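# 시민 아이디어 발표회 및 지원금 전달식 현장 점검표

행사장: 그로크덴 시민회관 대강당 / 주최: 테르네크 지역나눔재단 / 점검 시점: 11월, 개장 전 오전 8시 30분부터

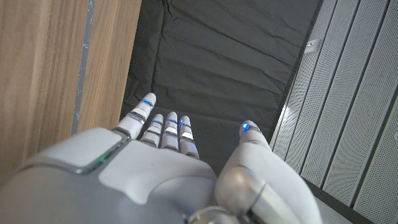
점검은 2인 1조로 진행했고, 항목마다 적합, 보완, 부적합 가운데 하나로 표시했다. 보완은 개장 전까지 조치하면 되는 항목이고, 부적합은 조치가 끝날 때까지 해당 구역을 열지 않는다. 점검자는 메리엠 유니스와 이페아니 오두코야, 최종 확인은 블레어 핼리데이가 맡았다. 작년 점검표와 양식이 조금 다르다. 전기와 음향을 따로 나누었고, 접수대 항목을 새로 넣었다.

## 1. 출입구와 대피로

- [x] 정문 양쪽 문 완전 개방 – 적합
- [x] 동쪽 비상구 잠금 해제 – 적합
- [ ] 서쪽 비상구 앞 통로 확보 – **보완**
- [x] 유도등 점등 – 적합
- [x] 대피 안내도 부착 – 적합

의견: 서쪽 비상구 앞에 접이식 의자 운반대가 2대 세워져 있었다. 회관 측에 연락해 창고로 옮기도록 했고 오전 9시 10분에 다시 확인했다. 안내도는 붙어 있으나 로비 공사 이전 도면이다. 대피 방향은 같아서 적합으로 처리했지만 다음 행사 전에 교체를 요청할 것.

## 2. 객석

신고 수용 인원은 306명이다. 초대장 회신과 발표팀 동반 인원을 합쳐도 이를 넘지 않는다. 현장 등록은 남은 좌석만큼만 받는다.

- [x] 고정석 파손 여부 – 적합
- [ ] 계단 미끄럼 방지 테이프 – **보완**
- [x] 휠체어석 시야 및 동반자석 – 적합
- [x] 중앙 통로 폭 – 적합

의견: 왼쪽 계단 아래에서 세 번째 단의 테이프가 들떠 있다. 떼어 내고 새로 붙임. 오른쪽 계단은 이상 없음. 휠체어석은 앞줄 오른쪽 끝인데, 시상 때 사진 촬영자가 그 앞에 서지 않도록 바닥에 표시해 두었다.

## 3. 무대

- [x] 무대 바닥 수평 및 흔들림 – 적합
- [ ] 무대 경사로 난간 – **부적합**
- [x] 배경 현수막 고정 – 적합
- [x] 연단 위치 – 적합
- [x] 무대 가장자리 야광 표시 – 적합

의견: 경사로 난간 아래쪽 볼트가 풀려 손으로 밀면 흔들린다. 수상자 한 분이 보행 보조기를 쓰시므로 경사로를 닫고 진행할 수는 없다. 시설 담당 술레이만 오옐라란이 볼트를 교체했고 오전 10시 5분에 재점검해 적합으로 변경했다. 현수막에는 후원사 이르니텔과 살미넨의 이름이 들어가는데, 아래쪽 끈 길이가 남아 발에 걸릴 수 있어 잘라 냈다.

전달식용 대형 수표 패널은 무대 뒤 벽에 기대어 두지 말고 눕혀 보관한다. 작년에 리허설 도중 넘어진 적이 있다.

## 4. 전기

- [x] 분전반 접근 가능 – 적합
- [x] 멀티탭 연결 상태 – 적합
- [ ] 바닥 전선 덮개 – **보완**
- [x] 비상 조명 시험 – 적합

의견: 조정실에서 무대로 가는 전선이 중앙 통로를 가로지르는데 덮개가 통로 중간까지만 있다. 덮개를 추가로 받아 끝까지 연결함. 멀티탭에 다른 멀티탭을 꽂아 쓴 곳은 없었다. 발표팀이 개인 충전기를 객석 콘센트에 꽂지 않도록 사회자 안내문에 한 줄 넣는다.

## 5. 음향 및 발표 장비

- [x] 무선 마이크 예비 건전지 – 적합
- [x] 스피커 받침대 고정 – 적합
- [x] 발표 시간 표시 화면 – 적합
- [x] 청취 보조기 대여 준비 – 적합

의견: 스피커 음량은 뒷줄 기준으로 맞추었다. 요나탄 융베리의 요청으로 오른쪽 스피커를 벽 쪽으로 조금 물렸고, 받침대 다리가 통로로 나오지 않는 것을 확인했다.

## 6. 로비, 접수대, 다과

- [x] 접수대와 출입문 사이 간격 – 적합
- [x] 참가자 명단 비치 – 적합
- [x] 투표용지와 투표함 봉인 – 적합
- [ ] 다과 알레르기 표시 – **보완**
- [x] 온수통 위치 – 적합

의견: 견과류가 든 과자에 표시가 없어 업체에 성분표를 받아 카드로 써 붙였다. 온수통은 벽 쪽 탁자에 두고 어린이 손이 닿지 않게 한다. 투표함 열쇠는 접수대에 두지 말 것. 접수대 뒤 상자는 탁자 밑으로 넣었다.

## 7. 소방 및 응급

- [x] 소화기 압력 – 적합
- [x] 구급함 내용물 – 적합
- [x] 자동심장충격기 위치 안내 – 적합
- [x] 응급 연락 담당자 지정 – 적합

의견: 구급함의 소독솜은 이번 달까지 쓸 수 있다. 행사 후 새것으로 바꾼다. 응급 연락은 메리엠 유니스가 맡고, 자리를 비울 때는 무전기를 이페아니 오두코야에게 넘긴다.

## 재점검 결과

부적합 항목은 경사로 난간 하나였고 조치를 마쳤다. 보완 항목도 개장 전에 모두 처리했다. 서류상 행사 관리번호는 2595이며, 회관에 제출하는 사본에도 같은 번호를 적는다.

남은 일:

1. 로비 대피 안내도 교체 요청 (블레어 핼리데이)
2. 구급함 소독솜 구입
3. 전선 덮개 반납. 빌린 수량은 조정실 대장에 있음
4. 왼쪽 계단 테이프를 전체 교체할지 회관과 협의

확인: 블레어 핼리데이, 오전 10시 40분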